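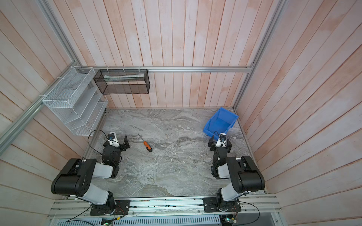

Entry 688 – Small bay, tidy and storage

Kustcombe workshop, Jornano bench. Carries on from the December entry about where the hand tools are meant to live.

The plan for today was to go over the small bay, sort out what stays on the walls, and decide properly about the blue bin. Most of that got done. The list at the bottom has what didn't.

Walls first. The planks are the same pale pinkish white we ended up with after the Radu paint, streaks and all. I had them down for another coat and I've now crossed that out. The uneven look is in the wash itself and a further coat would fill the grooves between the planks, which are the only thing that makes the wall easy to wipe. Dust runs down into the grooves and can be lifted out with a dry brush from top to bottom. Don't use a wet cloth on them. I did that on the offcut and it brought the colour up orange along the joins and left a tide mark.

The back rail is a good height. Anything hung from it sits clear of the marble top and there's still room to get a hand underneath and wipe. I did look at moving the rail up to give more room, but it meets the post at the right-hand corner and the whole lot would have to come off to shift it. Leave it.

White wire organiser, left wall. This is the stepped one with the slanted compartments. It was bought from Stustgate as a file holder and it does well enough for flat things: sandpaper sheets, the thin card, instruction leaflets folded once. It's no good for hand tools. A screwdriver dropped in the top tier works its way through the mesh point first and then you catch your sleeve on it. It's held to the frame with small white cable ties. I pushed and pulled at it and it has a bit of give, nothing I'd worry about with paper in it. If anyone wants to load it with something heavier, put proper brackets on first.

The lowest tier comes down close to the left edge of the work surface. That means you can't slide a cloth straight along the edge, you have to go in from the front. Slightly annoying, but if it went higher the top tier would be out of reach for half of us.

Black mesh basket, back rail. It has the long pale roll in it and that's all I want in it. I've had all sorts out of that basket over the past month, mostly packets with one thing left in them. The roll lies along the upper part and comes out without having to lift anything else. Ties over the rail again. The basket swings a little when you pull on the roll, so pull along the length of it and not towards you. I thought about a third tie in the middle and may still do it.

Marble-pattern top. Wiped with plain warm water and a drop of washing-up liquid, then dried. The pattern hides things. Grey and white swirls with the darker veins are exactly the wrong background for finding a dropped washer, and I spent a good while with my cheek nearly on the surface looking for one. It was on the floor. Worth thinking about a plain tray for small parts. I've put it on the list. Anything with an orange handle shows up fine.

The top itself seems to be holding up. I went over it with the flat of my hand for lifted corners or bubbles and didn't find any. The brownish streaks are part of the print. I mention it for whoever it was that had a go at them with the scouring pad, please don't.
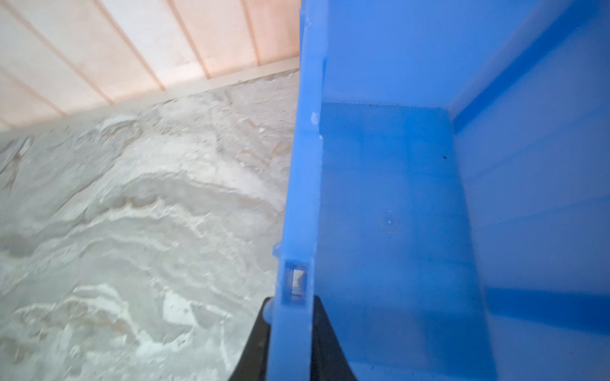

The blue bin

Two bins came over from Stustgate and this is the one we kept in the bay. The other has gone to the packing side. Inside measurement across the floor is 200 mm the short way, so a long screwdriver has to go in at a slant or be stood up against an end. That was the main argument against it in December and I still think it's a fair one. The argument for it is that it's stiff, it's open, and you can see the colour from the door.

Notes on condition, so that we don't have the same talk again when it goes back in the cupboard:

- There is a small whitish mark on the plastic near the rim. Could be a chip or just a scuff. I ran a nail over it and couldn't feel much of an edge, so it's going down as cosmetic.
- The little rectangular slot low on the wall is moulded in. It isn't damage. I think it's meant for a label holder or a divider but we have neither.
- The ring with a dot in it, in the floor of the bin, is a mould mark. It was reported to me as a crack. It isn't a crack.
- Outer ridges hold grease. Old toothbrush and washing-up liquid, then rinse and leave upside down.

The rim is thick and is the right place to take hold of it. It flexes if you pick it up by one side with a load in, so take both sides when it's full. With only a screwdriver or two in it one side is fine.

I tried it in three places on the top. Front left was hopeless because it gets in the way of the wire organiser and you end up reaching over it for everything. In the middle it simply takes up the middle. Back right corner, up against the planks, is where it does least harm, and I've put that in the bay notes as its place. It doesn't need to be square to the wall. Mine never is.

What goes in it: screwdrivers, the stubby brush, the scraper. What does not go in it: loose screws, blades, anything with oil on it, cups. Blades have their own tin on the main bench.

I weighed the bin with the full hand tool set in it and got 2,590 g on the parcel scale. That's more than I'd expected and it's the reason for the line above about using both sides. Half of that lot doesn't need to be in the bay anyway and has gone back to the main bench. 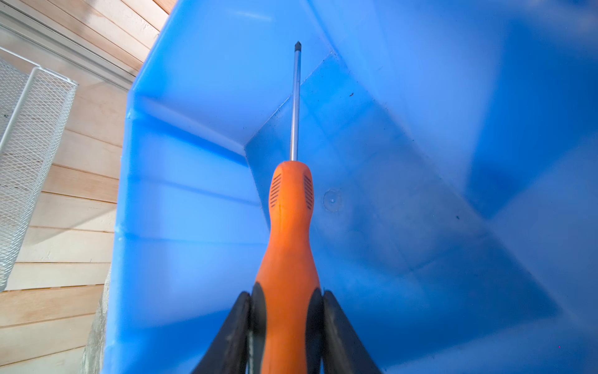 E. Tarrow
Workshop technician, Kustcombe

On to the orange-handled screwdriver, which is the tool that wanders most.

It's a decent one. The waist in the handle is in the right place for finger and thumb, and the slits moulded into the sides give you something to hold when your hands are greasy. They also fill up with whatever was on your hands. I cleaned them with a wooden cocktail stick and a bit of kitchen paper. Took far longer than it should have, and the matte finish on the orange still looks worn. It would, it gets used every day.

The shaft is bright and has no rust on it that I could find. The tip is dark and I can't decide whether it's still as sharp as it was. It looks like a cross-head and I use it as one. Tried it in a scrap of softwood with a few of the usual screws and it gripped all right on most. One slipped out twice but the head of that screw was already chewed, so I don't hold that against the driver. Will try it again with a new screw before writing it off or not.

It had been left out on the marble top again. To be fair I've done the same. The trouble is that it rolls a bit until the handle settles, so you put it down by the organiser and come back to find it pointing somewhere else. Screwdrivers go back in the bin at the end of a job, handle end down if they'll stand, laid along the floor of the bin if they won't. Handle down is better for the tip. It does mean the points face up, so look before you put your hand in.

I asked for views at tea on whether to have a rack on the wall and drop the bin altogether. Opinion was split. A rack would need screws through the planks and I'd rather not start putting holes in them now they've been painted. A strip clamped to the rail might do it. There are slots along the posts that would take a T-nut, and we have a drawer of those at the main bench. Something for a quiet afternoon. 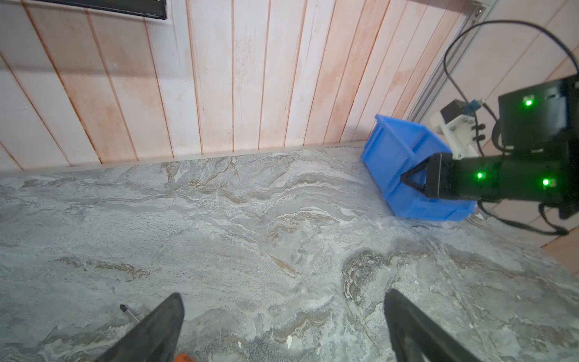

Marble top and painted planks, with the blue bin on the right by the wall.

That position leaves a good stretch of clear surface to the left, which is what we wanted. The wall behind it shows more of the orange than the left end does, mostly along the seams. It's the wash going thin and there's nothing wrong with the wood as far as I can tell. If it gets worse I'll touch in the seams with a small brush and leave the rest.

The ledge where the top meets the planks is a dirt trap. It's narrow and grey so you don't notice it. A folded cloth over the end of a steel rule does it nicely. Add to the weekly wipe.

Still to do

- Third tie for the black basket, middle of the rail side.
- Plain tray for small parts. Light colour, low sides. Ask Stustgate what they've got before ordering anything.
- Retry the screwdriver with fresh screws.
- Label for the bin, or leave it? It only needs to say hand tools.
- Write up the T-nut strip idea with a sketch.
- Trim the tails on the cable ties on the wire organiser if they catch. Flush cutters, not scissors.
- Spare bin 2 on the packing side to be checked for size against this one, in case they need swapping.

Time spent: most of the morning, with a break to look for the washer.

Last updated 6/1/18
Kustcombe workshop notebook – shared copy, please add below and don't overwrite – Contact: ask at the workshop desk – Back to top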